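Ticket 1412: Prorkik drifts flat after firmware update
Product: Prorkik analog mono synth
Opened by: Mehwish Dogar
Status: open

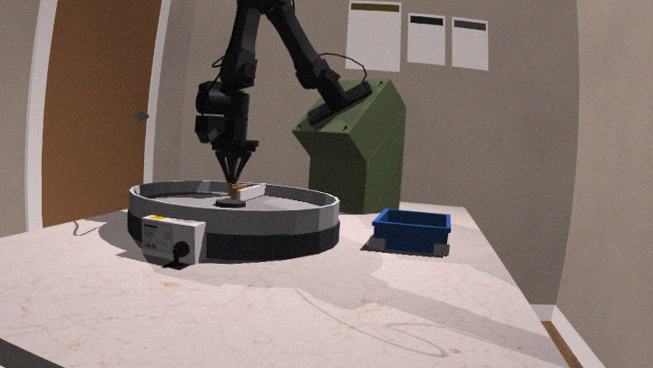 Image: Jurdale Renders

Mehwish Dogar
Since the December firmware, oscillator 2 goes flat by almost a quarter tone after 9 minutes. Oscillator 1 holds. Auto-tune pulls it back, then it sags again. Same on two power outlets.

Kerstin Løken, Kirnametti support
Please let the unit warm up for half an hour, then run the full calibration from the service menu.

Mehwish Dogar
Did that before I wrote. I don't buy warm-up as the cause. It was fine on the old firmware in the same room, and I've owned it two winters.

Kerstin Løken
Understood. Could you unplug the Hermans sequencer and play the keyboard only? Stray voltage on the CV input can look like drift.

Mehwish Dogar
Unplugged, no change. Held A at 1000 Hz range and at 2000, both flat. The release notes say "improved tuning stability." Improved compared with what?

Kerstin Løken
I've sent you the previous firmware. Load it, skip calibration, and repeat the test.

Mehwish Dogar
Loaded at 4 p.m. Flat again, but less. So maybe it's partly the board. I'd still like to see what changed in the tuning table before I ship anything.

Kerstin Løken
Passed to engineering. Keeping this open.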